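How a Basket Cooks a Bun

If you wanted to cook bread, you would probably not think of putting it in a basket. Baskets are for picnics, and for holding the mail that grown-ups don't want to open. But people have been cooking in bamboo baskets for a very long time, and the buns keep coming out fine. 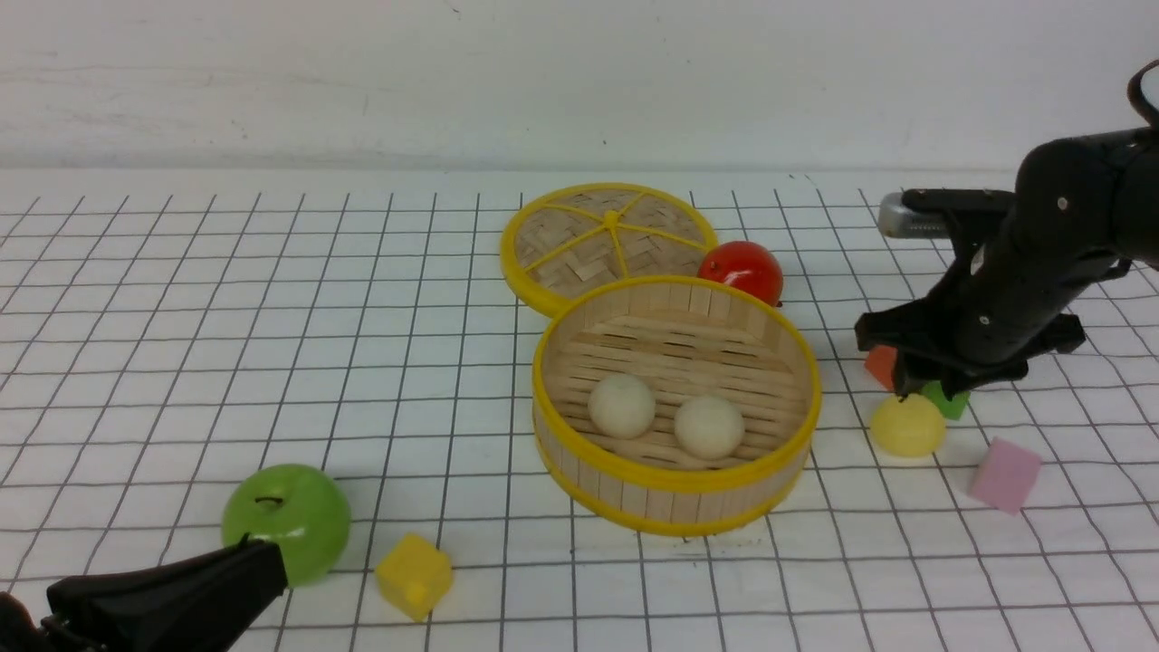
A bamboo steamer has two main parts, a basket and a lid. The floor of the basket is made of slats with gaps between them. If you poured soup into it you would have soup on your feet. Gaps are a terrible idea in a bowl and a very good idea in a steamer, and to see why, you need to know what steam gets up to.

What is steam, anyway?

Heat a pot of water and the water gets hotter and hotter until it boils. Then it starts turning into a gas. That gas is steam. You can't see it, which is annoying of it. The white cloud over a pot is really a crowd of tiny water drops, made when the steam meets cooler air and turns back into liquid.

Steam takes up far more room than the water it came from, so it pushes up and out of the pot. Set a steamer over the pot and the steam goes through the gaps in the floor and meets the buns. The buns are cooler than the steam. When steam touches something cooler it turns back into water, and as it does so it hands over a big load of heat. The bun gets hot all over, top and sides too, without anybody having to flip it.

It also means steam can burn you badly. Let a grown-up lift the lid, and stand back while they do it.

Why are the buns so pale?

Bread from an oven gets a brown crust because the air in there is dry and very hot. A steamer is damp, and it doesn't get much hotter than boiling water. So a steamed bun stays pale and soft on the outside, like a pillow you are allowed to bite.

Buns puff up as they cook. The dough is full of little gas bubbles, mostly made by yeast, and bubbles swell when they are heated. Leave some space between one bun and the next, unless you would like a single bun with a waistline.

What does the lid do?

It keeps most of the steam in. A metal lid would do that as well, but drops of water collect under metal and then fall on your lunch. Woven bamboo soaks up some of the damp and lets a little steam sneak out through the weave, so the buns don't get rained on. Weaving makes the lid strong too – every strip is held in place by its neighbors, a bit like the back row of the school bus.

Can you steam other things?

Plenty of them. Dumplings, fish, carrots, broccoli (sorry). You could even steam a tomato, if you were fond of wet tomatoes.

When the cooking is over, the basket gets a wash and then has to dry in the open air. Put it away damp and it may grow mold, and mold has never improved a bun. My own steamer lives on top of the fridge with its lid off.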